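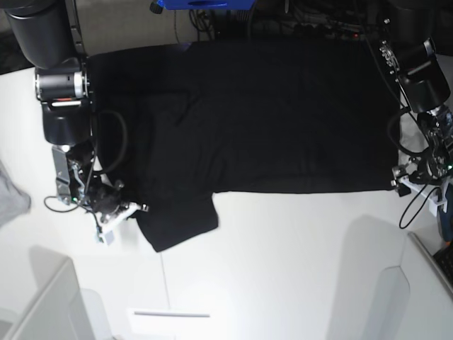

Rania Ragab holds that a T-shirt should never be folded at all, only rolled, and she will tell you so at parties. She keeps 50 of them in two drawers in Urnley, upright like files, and claims to find any one in the dark.

I fold. I was raised on the square method: shirt flat, sleeves in, bottom up to the collar, done. My mother could do a week's wash during one phone call. Mine come out as trapezoids.

Black ones are the worst. Lay one on a white table and you get a fine view of the hem and a sleeve, and then you go patting around for the neck like a man who has dropped his glasses. Iman Berrada sews a white thread inside the collar of hers. Bogumił Domański hangs everything, including socks, and has asked me not to print his reasons.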